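3. The Shared Cup in the Small Office

Every office kitchen has a theory of property, and it is seldom the one taped to the cupboard door. Earlier work on shared kitchens has mostly asked who does the washing up. We ask a smaller question: how does a cup come to belong to someone when no one bought it, labeled it, or asked?
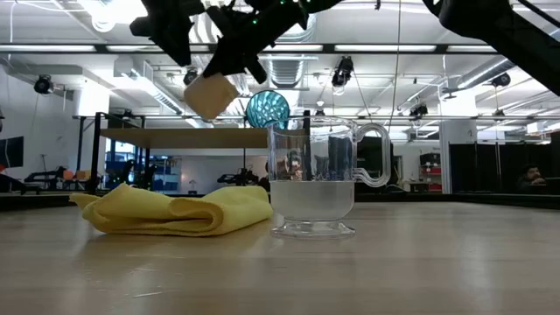
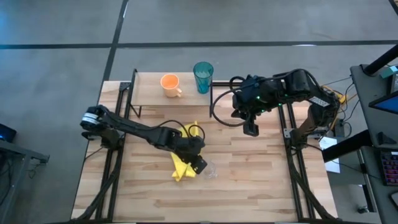 Figure 3. Drinking vessels in a shared workplace. First image: a clear footed mug beside a folded yellow cloth. Second image: an orange ceramic mug and a teal plastic tumbler on a raised shelf.

3.1 Sites and method

We studied two workplaces, which we call Grullari and Dovum. Grullari is a translation bureau with a long kitchen and a short temper. Dovum handles insurance paperwork and has a kitchen the size of a closet, having been a closet until the lease was renewed. Staff at both sites kept cup diaries through September, noting which vessel they used, where they found it, and how they felt when someone else had it. After removing blank pages and one extended complaint about parking, we had 139 usable entries.

The first author, Celeste Paredes, coded all entries by hand. The feelings column was optional. It was also the column people filled in most carefully, often in a second color of ink.

3.2 How claims begin

Claims rarely began with a statement. A typical entry from Dovum reads: "Used the tall one again. I think people know." We found no sign that people knew. The tall one appears in the diaries of three coworkers, each of whom describes it as theirs and each of whom considers the others forgetful.

Following Rønning, as we call the Grullari office manager, we use the term "soft claim" for ownership that exists only in the mind of the owner. Soft claims hardened when the cup was moved. A mug left on a desk overnight was treated as private property by morning, while the same mug washed and put back on a shelf was fair game by lunch. Cleanliness, in other words, was punished.

3.3 The Rono episode

At Grullari, management tried to settle matters by ordering a matching set from a supplier we call Rono. The new cups were identical, stackable, and disliked at once. By the second Wednesday, staff had begun telling them apart by chips and stains, and two diarists reported a favorite. One wrote that hers "pours better." We remind the reader that it was a cup.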